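Storing Cleaning Cloths: Sorting, Folding and Binning
Workshop and Kitchen Notes
Last revised May 7, 2025

Cloths wear out faster in storage than most people expect. A damp cloth left in a closed bin will sour overnight, and a cloth with grit in the weave will scratch the next surface it touches. The notes below cover reusable cloths for counters, glass, benches and hand tools. They do not cover shop rags used with oil or solvent, which go in a lidded metal can away from heat.

Sort by task before washing

Assign one color to one task and keep the assignment fixed. Which color goes where is up to the household. Write the list on a card and tape it inside the cupboard door. A workable set is:

Blue: glass, mirrors, appliance fronts
Yellow: kitchen counters and table
Orange or red: bathroom fixtures
Gray: workshop bench, vises, tool handles

If a cloth is used outside its task, wash it before it goes back. Cloths too stained to sort by color should be moved to the gray group or discarded.

Washing

Shake each cloth outdoors. Sawdust and metal filings do not rinse out reliably and will transfer to the rest of the load.

Wash microfiber separately from cotton. Cotton sheds lint and microfiber holds it. Use half the usual detergent and no fabric softener. Softener coats the fibers and reduces absorbency; a coated cloth pushes water across a counter and leaves a film on glass. To strip a coated cloth, run it through 2 washes with no detergent at all.

Line dry or tumble on low. Check the hems before folding. Hems hold moisture longer than the center of the cloth, and a hem that feels cool to the hand needs more time.

Choosing a bin

An open plastic bin is adequate. Requirements:

Smooth interior with rounded corners, so grit can be wiped out
Rim wide enough to grip with one hand
No lid, or a lid with vents
Depth no greater than three times the height of one folded stack

The small Flevar bin meets all four points and fits a standard base cabinet. The Flinis is deeper and is better kept for sponges and scrub pads. Wire baskets ventilate well but snag ribbed and looped cloths. Where the cupboard is under a sink, put the bin on a Gevholm riser or a pair of wood battens so that a slow leak does not reach it.

Folding and loading

1. Lay the cloth flat and pull the corners square. Ribbed cloths should be pulled along the rib, never across it.

2. Fold in half, then in half again. Further folds make a thick packet that springs open in the bin.

3. Load for quick use. Cloths that are used daily can be laid in flat, one over another, with an edge of each lower color left showing. The color below can then be found without lifting the stack.

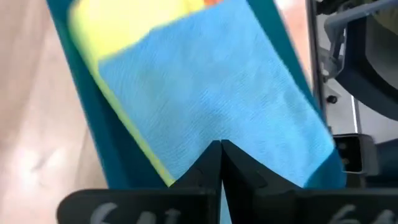
4. Rotate. Put clean cloths at the bottom and take from the top. Without rotation the same few cloths take all the wear.

5. Stop at the rim. A stack that stands above the rim will slide when the bin is pulled forward.

Cleaning the bin

Empty the bin once a month. Wipe the inside with warm water and a drop of dish soap, paying attention to the corners, then dry it fully. If the plastic holds an odor, wipe it with equal parts white vinegar and water, rinse, and leave it upside down on a rack. Do this more often from June on in humid climates.

When to retire a cloth

Retire a cloth when the weave has gone flat, when a hem has opened more than an inch, or when it smells after a hot wash. Retired cotton can be cut up for staining and glue cleanup. Retired microfiber should not be used with stain or finish, as it sheds short fibers into the wet coat. Cut off any open hem before reuse in the shop, particularly near a drill press or the Bühler bench grinder.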